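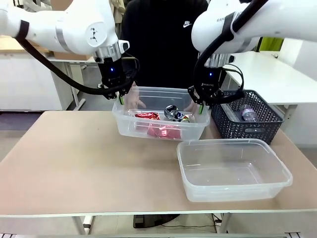

Clear plastic container on the table.

Prollthorpe Allotment and Garden Society
Minutes of the general meeting, June 2021

Present: Sille Vídalín (chair), Skarphéðinn Ravn (minutes), and members as signed in.
Apologies were received from two plot holders on Barreto Lane.

1. Minutes of the May meeting
Agreed as a correct record, with one change. The item on the lower gate should have said the hinge was to be replaced, and made no mention of the lock. Skarphéðinn will correct the copy in the folder.

2. Matters arising
The lower gate hinge has been fitted. The gate still drags on the gravel when opened fully and will need planing at the bottom.
The letter to the parish about the blocked drain has gone. No reply so far.

3. Water
Sille reported that the new tank from Tollimeo holds 2,000 litres and is now connected to the shed gutters. The tap is stiff. Members are asked to turn it off fully and not to leave hoses attached overnight.
There was a long discussion about hosepipes. Some members felt that plots furthest from the tank should be allowed them on dry evenings. Others said the tank would be drained in a week. It was agreed that watering cans only will be used until the end of the summer, and that the rule will be looked at again at the autumn meeting.
The old tank by the compost bays is split and will be taken away. Plot 6 has asked for the stand it sits on — agreed.

4. Money
The balance stands at almost £600. The main cost since May was the tank fittings. Rents are due from four plots and reminders have been sent. Sille proposed keeping the rent as it is for the coming year. Agreed without a vote.

5. Seed and plant swap
The swap will go ahead in the Millilley Road hall. Tables will be set out along the window side, with vegetables nearest the door and flowers at the far end. Labels must give the variety and the year the seed was saved. Last time there were several trays marked only "beans".
Clear plastic containers with the lids off are preferred for loose seed packets, as people can see what is inside without tipping everything out. Skarphéðinn will ask the hall whether we can get in early to set up.
Entry will be free. Tea will be 60p a cup. 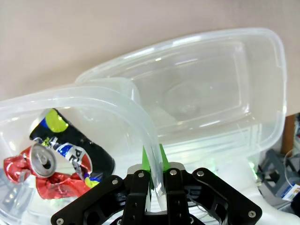 6. Paths and hedges
The path between the top plots is too narrow for a barrow again. Plot holders on both sides are responsible for their own edge. Brambles along the lane side will be left until the birds have finished nesting, then cut back.
One member asked whether wood chip could be put down by the sheds. Sille will find out what a load costs delivered.

7. Any other business
Bonfires: a neighbour has complained about smoke in the early evening. Members are reminded that no fires are allowed before October.
Lost property: a pair of green wellingtons and a hand fork are in the shed. They will be put out at the swap.

Actions
Sille Vídalín — price of wood chip, second letter about the drain if needed.
Skarphéðinn Ravn — hall access, correction to the May minutes, notice about hoses for the board.

The date of the next meeting will be posted on the shed door.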